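Demonstration collection (robot learning)

From Winari, the open reference on automation

Demonstration collection is the gathering of recorded examples from which a robot learning system is trained. Each example, usually called a demonstration or an episode, holds what the robot's sensors picked up and what the robot was told to do at each moment of a task. A program trained on many such recordings learns to produce similar commands when it is given similar sensor readings. The practice is closely tied to imitation learning, although recorded demonstrations are also used to start off or check systems trained by other means.

Contents
1 Background
2 Methods
3 What is recorded
4 Variation
5 Collection in simulation
6 Quality and sorting
7 Limitations
8 See also

Background

Industrial arms were for a long time programmed by hand, either by writing out each position or by moving the arm to a point and storing it. This works well where parts arrive in the same place every time. It works poorly where they do not, as every change of position has to be foreseen by the programmer. Learning from examples moves part of that work from writing rules to collecting data.

Methods

In teleoperation, a person drives the robot from a distance with a joystick, a hand controller or a second arm of matching shape. The second arm is often called the leader and the working arm the follower. Operators generally find the leader arm easier to learn, but it has to be built or bought for each type of robot.

In kinaesthetic teaching, the person takes hold of the arm and guides it through the task. No extra controller is needed. The drawback is that the person's hands and body tend to appear in the camera views, and these recordings may need to be replayed without the person before they can be used.

Scripted collection uses a planner or a fixed program that already knows where everything is. It is mostly used in simulation, where the exact position of each object can be read directly. The trained system is then given only what its cameras and joint sensors would show.

What is recorded

A typical episode contains one or more camera streams, the joint positions, the opening of the gripper and the commands sent. Many projects add a short written instruction, such as 'turn the lower left knob clockwise'. Cameras are commonly placed on a fixed stand and on the wrist. The wrist view is useful in the last few centimetres of an approach, when the arm itself may block the fixed camera.

Recording rates differ. The Zorkumex format, used by several small laboratories, stores camera pictures at 20 per second and joint readings at 60 per second, with a shared clock so that the two can be matched afterwards. A mismatch between the streams is a common fault and can be hard to spot by eye – the robot appears to act slightly before it has seen anything.

Variation

A set of examples that are all alike teaches the system very little about what to do when things change. Collectors therefore alter the starting conditions between episodes. Common changes include the place and angle of the object, the lighting, the starting position of the arm and the other items lying nearby. In tasks with dials or switches, the starting setting of each control is changed as well.

The Campbell knob set is a small example of this approach. It contains 3000 simulated episodes in which an arm turns one knob on a panel to a requested setting. A further 168 episodes were kept apart for testing and use panel angles that do not occur in the training part.

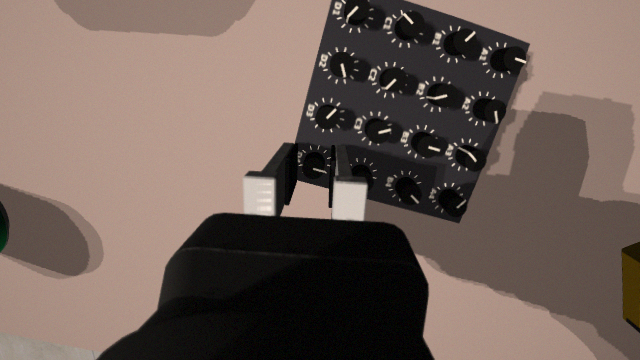 Simulated knob-turning task, with the open gripper fingers at knob D4.

Collection in simulation

Simulation allows many episodes to be gathered without wear on equipment, and a failed attempt costs only computing time. Panel angles, shadows and object colours can be set by the program. Contact is harder to reproduce. A rendered knob may turn too freely or slip in a way that a real one would not, and a system trained only on such examples may press too hard or let go too early on a real panel. Mixing in a smaller number of real recordings is a usual remedy.

Quality and sorting

Episodes are normally checked before training. Those with missing pictures, long pauses or the wrong final state are removed or marked. Practice differs on failed attempts. The Romer guidelines advise keeping an episode in which the operator misses and then corrects the mistake, on the grounds that the trained system will also need to recover from errors.

Limitations

Collection on real robots is slow and depends on the skill of the operators. Two people may do the same task in quite different ways, and a system trained on both can hesitate between them. Recordings made on one type of arm do not always carry over to another, particularly where the grippers differ in shape or the cameras are mounted elsewhere.

See also

Imitation learning
Teleoperation
Domain randomisation
Robot gripper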